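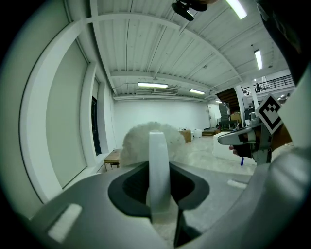
## 4. The Course Project and How the Teams Collected Their Data

By the fourth week of the course, every team had settled on a household task and had filled in the short planning sheet described in Section 3. We had asked for tasks that a person could finish in under a minute with two hands, and that would be at least a little annoying to do with one. The Himora team chose soft goods, meaning plush toys and anything else that squashes when you hold it, and theirs is the project we follow most closely in this section, partly because it went through more changes than the others and partly because the students kept such wonderful notes (a good deal of what follows leans on them).

**4.1 Working with a pair of hand-held grippers.** All demonstrations were recorded with two hand-held grippers, one in each hand, each with its own camera. Figure 1, at the head of this section, shows the view from one of the pair, with its white finger in front of a fluffy white object and the second gripper, carrying its square marker, coming in from the right. Students practiced for 30 minutes before any recording counted toward the project. We had first planned on a much shorter warm-up, but the early recordings from our pilot term at Carrilho were so full of hesitations and second tries that we were glad to stretch it out, and the students seemed glad too!

The hardest habit to teach was keeping the second gripper's marker in sight of the first camera. When people concentrate on a soft object they tend to turn their wrists inward, quite naturally, and a marker that faces the camera at the start of a motion may be nearly edge-on by the end of it. Several teams wrote reminders to themselves on the planning sheet. The Himora team went further and split each demonstration into an approach, a squeeze, and a handover, pausing briefly between the parts to check their wrists. The pauses were trimmed afterward with Codik, the small labeling program we wrote for the course.

**4.2 What the teams kept and what they threw away.** Across the term the class recorded almost 2000 demonstrations, of which the Himora team contributed 470. Each team reviewed its own recordings first and then traded with another team for a second look. A demonstration was dropped if the object left the view for most of the handover, if tracking of the second gripper was lost during the squeeze, or if both reviewers simply felt that they couldn't tell what the person was trying to do. That last rule is a loose one, and we did go back and forth on it, but it led to some of the best conversations of the whole term, and we have kept it for the coming year.

Plush objects raised a question that the teams working with cups and boxes never had to face. Where does a grasp begin when the surface gives way before there's any real hold on it? One group of reviewers marked the first visible contact, while another waited until the object moved together with the finger, and their labels could differ by a good fraction of a second. In the end we asked for both marks, stored under separate names, and let each team choose which one to train on. The Himora team chose the later mark and reported the earlier one in an appendix to their write-up.

**4.3 Moving to the robot.** Trained policies were tried on the two-armed robot in the Vutier teaching lab during the last 4 weeks of the course. Each team had a weekly slot and was asked to write down, before the slot began, what they expected to go wrong. We return to those predictions in Section 5, where they are set side by side with the trial logs.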